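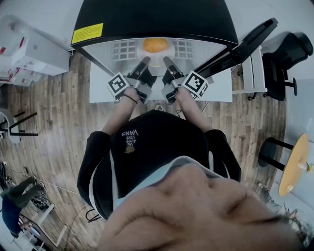

Most refrigerated vans lose more cold through the rear doors than through the walls, according to the body engineer at Skomach, which insulates panel vans for small food firms. The firm lines them at a unit in Gindau. "We are asked for thicker walls every week," the engineer said. "The walls are seldom the fault. It is the seals, and how long the doors stand open." The trade attracts people who care for the vehicles themselves, down to the black sweatshirt printed with "WE JUST LOVE VANS", but the conversation kept to heat gain and payload.

A standard lining is 40 mm of foam behind a moulded skin. Thicker foam is offered, though it takes load space and adds weight. "A customer with a light van may lose up to 12 per cent of the payload before the first crate goes in," the engineer said.

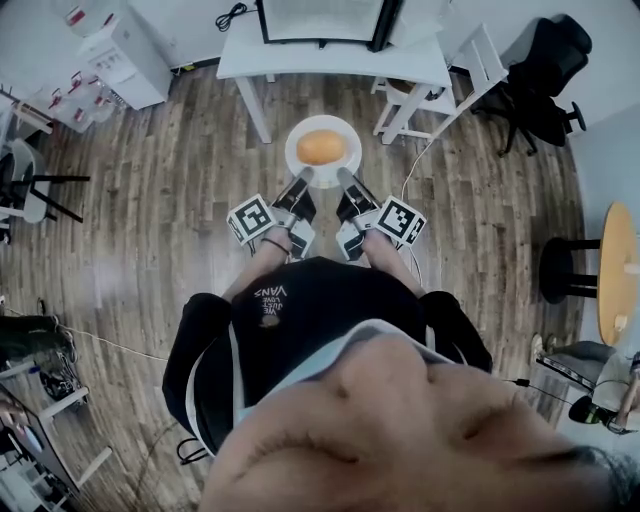

Floors are treated separately. Skomach lays a sealed deck with drain points at the rear corners – older conversions by Pacheco had them at the front, where water stood on any downhill drive.

Asked about fruit and vegetables, the engineer was cautious. "Produce gives off heat of its own. If you load it warm, the unit will not pull it down on a short round. It holds a temperature. It does not make one."
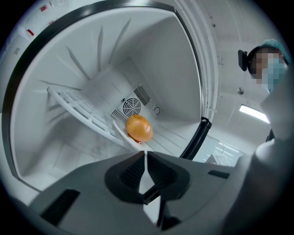 For mixed loads the firm fits a movable bulkhead and sets the colder side at 2 degrees. Door seals are inspected at each service, and the Pasov depot replaces them in January, when most of its customers can spare a van.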